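The Stivex Leak

The photos of the new tablet reached Brisa Lozano at lunch, and she didn't believe a single one of them.

There were five. Four showed the back of a dark slab that could have been any tablet sold in the last few years. The fifth showed a pen lying next to it, and the pen was what had everybody worked up. Stivex had sworn off pens two models ago.

"It's real," Si-woo Cheon said. He had already written the headline. "Rillex has the same set. They're posting at three."

"Rillex posted a folding watch last August. Where's the folding watch?"

He didn't answer that. He never did when she brought up the watch.

She made the pictures bigger. The logo was a hair too low, or else the shadow made it look that way. The source called himself Trellbridge and had been right once, on a charger, which was a thing her mother could have guessed. 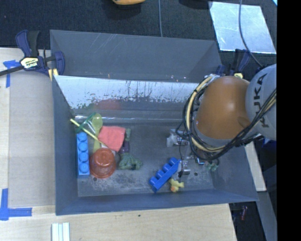 Robot arm over a bin of toys and household items.

"Ask him for the bottom edge," she said. "Where the speaker holes are. If he's holding it, he can turn it over."

Si-woo typed. They waited. Myung-ja Ryu came by from the ad desk to ask if the tablet story was up yet, and then stood there as though standing would help. The site had lost 118 subscribers since spring and she took each one personally.

"He says he gave it back," Si-woo said.

"Gave it back to who?"

"A guy named Chávez."

"Of course he did."

Trellbridge did have one more picture, though, and it came through at 2:40. It showed the bottom edge, badly lit, a thumb over half of it. Brisa counted what she could see. Eight holes on the left side of the port. She pulled up the old model — eight on the left side, same spacing, same tiny nick of a microphone.

"So they kept the speakers," Si-woo said.

"So he bought one used and put a pen next to it."

"You don't know that."

She didn't. That was the trouble with the whole job. At three Rillex posted, and by ten past, Myung-ja had sent the link twice without a word attached.

Brisa opened the draft, changed "confirmed" to "claimed" and took out the price. Then she took her name off it and put Si-woo's on.

"Go ahead," she said, and went to see if there was any coffee left.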